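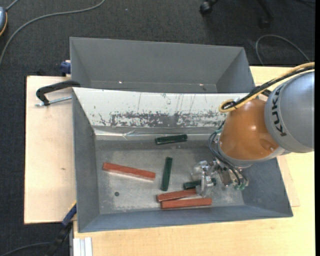

The Rumness bin kit at work on painted blocks, green and reddish-brown.

Rumness two-bin kit: your questions

I sell this kit and answer the email about it, so these are the things I get asked most. If yours is missing, write to me and I'll probably add it.

What do I get for my money?

Two gray bins, the gripper mount, a wiring set, the Stistenon software on a stick, and a bag of painted wooden blocks to practice with. The arm is yours to supply. The kit is $549 and shipping inside the US is $35.

Does it only work with a KUKA?

No, that's just the one in the photo. I have mount plates for a few other arms too. Send me the model name before you order and I'll tell you straight if I don't have a plate for it.

Why wooden blocks? I want to pick my own parts.

And you should! Blocks are a good first week though. They land at odd angles, lean on each other and end up flat against the walls, so you meet most of the annoying cases early - and if the gripper squashes one, who cares. Once blocks are going well, swap in your own stuff. Stistenon lets you save a separate profile for each part.

Do I need a special table?

I'd use any solid one. A wobbly table will drive you crazy because the bins creep a little with every bump and then your picks are all off. Clamp things down. I use ordinary C-clamps and they're not in the box, sorry, everybody seems to own some already.

My bin walls are getting scuffed. Is that bad?

Mine look terrible and I keep using them. Paint rubs off the blocks and the fingers scrape now and then. Wipe the dust out when you think of it. If you've got an actual dent, I sell single wall panels.

What's the second bin for?

Drop-off. The arm picks from one and places in the other, and when the first is empty you can tell it to go back the other way. I leave mine swapping like that over lunch. The bins share a divider, so set your lift height to clear it before you do anything else. I forgot once and it was loud.

How many picks will it manage?

Depends on your arm and how brave you are with the speed setting. My longest stretch without touching anything was 1,908 picks, all blocks, at a pretty lazy pace. Shiny parts will do worse.

Can I rent one first?

Yep, $100 a week through the Wamcombe shop, and I take that off the price if you buy. November fills up fast, so ask early.

What if I get stuck setting it up?

Email me a picture of your setup and the log file from Stistenon. I do help calls on Thursday afternoons. Most problems I see come down to a loose cable or a lift height that's too low, so check those two while you wait for me.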